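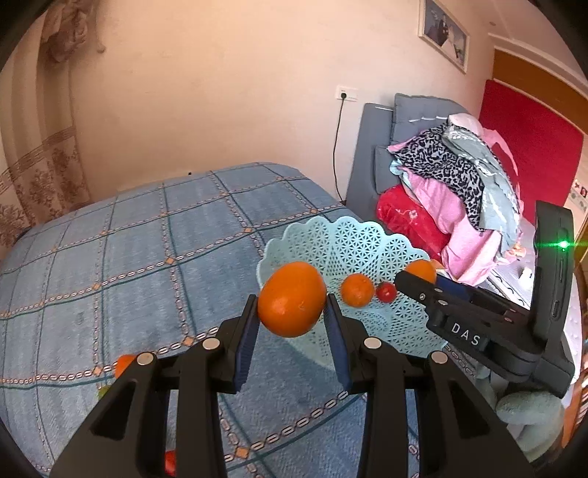 Citrus and basket

Brullutley school merger – what happens to the town in the long run?

yulan_meng wrote:
Anyone else read the council's population paper? Skimmed it on the bus so may have missed bits. Gist is fewer babies, older town, so close Brullutley primary and send everyone over to Clundilura. School was built for up to 100 kids and they say it'll never fill again. Decision in December.
My worry – once the school goes no young family moves in, ever. Then the shop, then the surgery. Then what?

kartha_k wrote:
Read it. Bit gloomy but the sums look right to me. You cant heat a whole building for a handful of classes. Spend the money on home helps, that's where the need is going to be.

RubyLeeH wrote:
So we just give up on kids then? Two of mine are at that school. Bus to Clundilura in winter, in the dark, at age five. No thanks.

kartha_k wrote:
Didn't say give up. Said the money has to go somewhere. My mother waited months for someone to come in mornings. She's not rare round here.

pascual.gaete wrote:
Both of you are right, annoyingly. Problem is the paper treats the birth numbers like weather. People would have more kids here if they could get a house with a second bedroom. Half of Gamance Road is holiday lets.

yulan_meng wrote:
Half? Source?

pascual.gaete wrote:
Walk down it on a Tuesday in Febuary. No lights on.

yulan_meng wrote:
Fair enough but thats not a source lol

RubyLeeH wrote:
He's got a point though. We rented for ages before anything came up. My sister gave up and moved away, three kids, all would of been at the school by now. 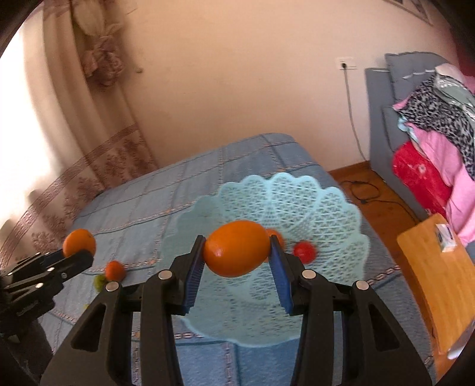 Kristof Hendriks | 2 August 2020
Long post sorry, typing this between jobs.
I was on the parents' group when the last merger was floated. Same arguments, same map even. Back then the forecast said the school would be nearly empty by now and it isn't. Small, yes. Empty no. So I don't trust a line drawn that far ahead. Kawaguchi opened the workshop and families came, the forecast never saw it coming.
Also – why is it school OR home helps? Put a lunch club in the spare classroom. Old folk get company, hall gets used, heating's on anyway.

kartha_k wrote:
Kawaguchi could shut tomorrow. You can't plan a town round one employer.

Kristof Hendriks wrote:
No, and you can't plan it round one graph either.

kartha_k wrote:
Lunch club I'd back. Who pays for the kitchen?

Kristof Hendriks wrote:
Don't know yet. Same pot as the new bus they'd need, maybe. There's no costing for the bus in the paper, I looked twice.

pascual.gaete wrote:
Page with the travel stuff just says "to be confirmed". So the saving is a guess.

yulan_meng wrote:
Oh that's a good catch. Putting that in my response. Anyone know if it has to be the form or can you just email?

RubyLeeH wrote:
Either. Form's quicker but the comments box is tiny and it ate my first go. Write it somewhere else then paste.

kartha_k wrote:
Still think the merger happens. But yes, ask about the bus.

yulan_meng wrote:
Ta all. Will post what I send once kids are in bed.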